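Home | Strains | Growing | Edibles | Culture | Shop

My First Homemade Gummies, and the Math I Should Have Done First

I've been buying edibles for years and never once thought about making my own. Then my friend Lorna Sutherland brought a tin of hers to dinner, and I went home and ordered a silicone mold before I'd even taken my shoes off.
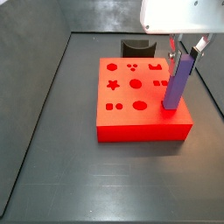 By Kulap Thongdee
Apr 13, 2022
27 shares | 3 comments

So, dosing. The label on my flower gave me a THC percentage, and I figured I'd multiply, divide by the number of gummies and call it a day. Lorna laughed at me (kindly!) and asked how much I thought I'd lose in the oven and again in the oil. I had no idea. She plans on losing a good chunk at each step and treats her final number as a guess — a careful guess, but still a guess.

My total came to 423 milligrams in the whole batch. That sounded like a lot until I saw how many cavities the mold had, and then it sounded like a lot again once I remembered I'm a five-milligram person. 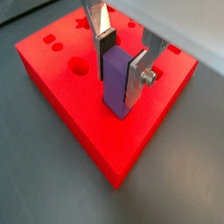 Red shape-sorting board with a purple block in one of the openings.

The other thing is stirring. Oil and gelatin do not want to be friends, so I added sunflower lecithin and whisked for roughly 22 minutes on the lowest heat my stove has. My arm hated me, but the mix stayed smooth all the way into the mold.

I cut the first gummy in half, ate one piece and waited two full hours before I touched the other. Please do the same, even if you feel nothing! I'm making a sour cherry batch in May, with less oil and a lot more citric acid.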